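Print this page | E-mail this review

Kesmont Candy Thermometer: six batches in
By Amber Vandenberghe
Monday, November 21, 2022

I went through two cheap thermometers last winter (both fogged up!) so I finally paid $25 for the Kesmont, and I have been boiling sugar ever since. The clip is the best part. It grips my old Sandhu saucepan and stays put, even when I'm stirring like mad and the dog is underfoot.

The numbers are big and dark, so I can read them without my glasses. It was a touch slow on the first batch of toffee, and I took the pan off late. My fault, mostly – the leaflet says to warm the probe first and I skipped it.

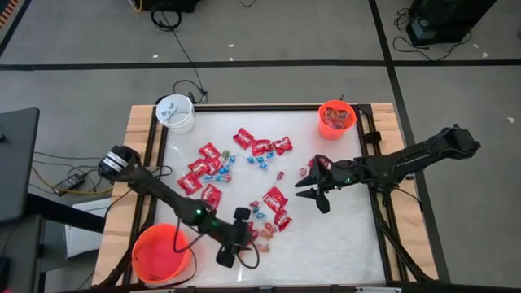 Candies on the white tabletop.

My gripes are small ones. The battery door is fiddly, and the beep is so quiet I miss it if the fan's on. My neighbor Bevan has the Cliston and his beeps like a truck backing up, but the clip is useless and he ends up holding it. I'd still pick mine! Next up is peppermint brittle, if I can find my hammer.

Contact us | Copyright 2022 | Back to top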